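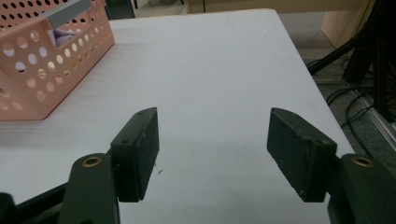
Pliltdale bench gallery: what we're buying next

Hi all! Antonina Nechyporuk writing. I've been asked to put the equipment budget into something people will look at before the August order goes in, so it's a gallery page this year and the spreadsheet stays with Henrik. Short notes, my opinions, argue with me in the comments.

Finger pads. They're scuffed all over and one of the top corners has gone a bit round. I don't mind scuffs, but I do mind ordering pads one set at a time and paying shipping on each! I've put in for two spare sets from Casach, same dark green, same screw holes please (Bjartur, I'm looking at you and your "improved" drawing).

Finger links. The brass rings stay on the list as a maybe. I'd like a small bag of bushings in the drawer before somebody needs one, and they're cheap enough that I won't fight over it. The links themselves I'd leave alone until the next round.

Table. White, plain, smooth, and I love it. Henrik wants a matte top to get rid of the shiny patch. I say a roll of matte film first – if we hate it we've lost an afternoon and the price of lunch. He's got a quote from Imo for a whole new top and I've parked it.

Bins. I'm asking for seven more perforated baskets, any color, though the pink ones are very easy to spot from across the room. Soft things go in them between runs and they stack in the cupboard.

Cables. Yes, the floor. I know. There's a line for cable trunking and a big box of hook-and-loop ties, and I'd like it approved ahead of anything with a motor in it. Ragnheiður Juhl has offered to do the routing if we buy the trunking in the long lengths, so long lengths it is.

Aluminum rail. We have offcuts, we always have offcuts, please check the rack before you add rail to the order. Brackets are another story and I've put down a full box.

The big one. A second gripper, complete, from Zoëga. It eats more than half the money and I still think it's right, mostly for the days when the first one is in bits on Baldur's desk. Lead time is two months, so a yes in August has it on the bench for the fall work. A no means we spend the difference on pads, film and trunking and ask again next year.

Comments are open until the order goes in. Prices are with Henrik Lammers, complaints too!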